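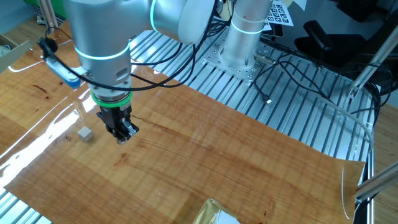 Superfície de trabalho com veio de madeira.

Como olear um tampo de madeira sem ficar a viver na cozinha

por Aisling Corrigan

Tempo de leitura: menos do que uma demão a secar

O meu tampo passou quatro anos a levar com limões, tachos e uma garrafa de vinho tinto de que ainda falamos em família. Em outubro, a zona à volta do lava-loiça estava cinzenta e áspera como um cais. Resolvi tratá-lo eu, com uma lata de óleo Distuso comprada na drogaria Caldeira, onde me garantiram que "isso faz-se numa tarde". Faz-se em dois dias. Conte com três se tiver gatos.

Antes de começar

Confirme que o tampo é mesmo de madeira maciça. O laminado imita o veio muito bem e não absorve uma gota: deite um pouco de água num canto discreto e espere 10 minutos. Se a madeira escurecer ligeiramente, está com sede. Se a água ficar ali em bola, a olhar para si, ou o acabamento está intacto ou tem laminado, e nos dois casos pode ir almoçar fora com o dinheiro do óleo.

Vai precisar de:
óleo para tampos, próprio para contacto com alimentos
lixa de grão 120 e de grão 240
panos de algodão sem pelo (t-shirts velhas servem, as de concerto também, é uma questão de luto)
luvas
um balde de metal com água e tampa

Lixar

Tire tudo de cima. Tudo inclui a torradeira. Lixe primeiro com o grão 120, sempre no sentido do veio, insistindo nas manchas mas sem cavar. Depois passe o 240 no tampo inteiro. Quem lixa só a mancha acaba com uma ilha clara no meio da cozinha, e as visitas perguntam sempre por ela.

Aspire e passe um pano ligeiramente húmido. Deixe secar bem. O pó vai aparecer em divisões onde nunca esteve ninguém a lixar nada.
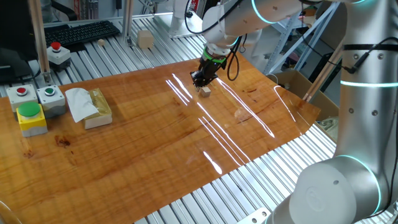 Aplicar o óleo

Mexa a lata, não a agite. Deite um fio de óleo e espalhe com o pano, no sentido do veio, até a madeira ficar com um brilho uniforme. A tentação é pôr muito. Resista. Espere 10 minutos e limpe todo o excesso com um pano seco, incluindo as bordas e o recorte do lava-loiça. O óleo que fica por cima não penetra mais tarde por simpatia: transforma-se numa película pegajosa que apanha migalhas até ao Natal.

Deixe secar de um dia para o outro com a janela aberta e repita. São 2 demãos num tampo normal; junto ao lava-loiça dei mais uma.

Os panos

Esta parte é a sério. Panos embebidos em óleos secantes, como o de linhaça, podem aquecer e incendiar-se sozinhos se ficarem amarrotados num canto. Mergulhe-os no balde com água, tape-o e entregue-os depois onde o seu município indicar.

E a seguir

Não apoie nada molhado durante uma semana. O rótulo da minha lata fala em 28 dias até à cura completa, período em que convém limpar apenas com um pano quase seco e tratar o tampo como uma tia convalescente. Depois disso, uma demão fina sempre que a madeira parecer baça. Tachos quentes, só com base por baixo. Comprei três bases novas e continuam na gaveta.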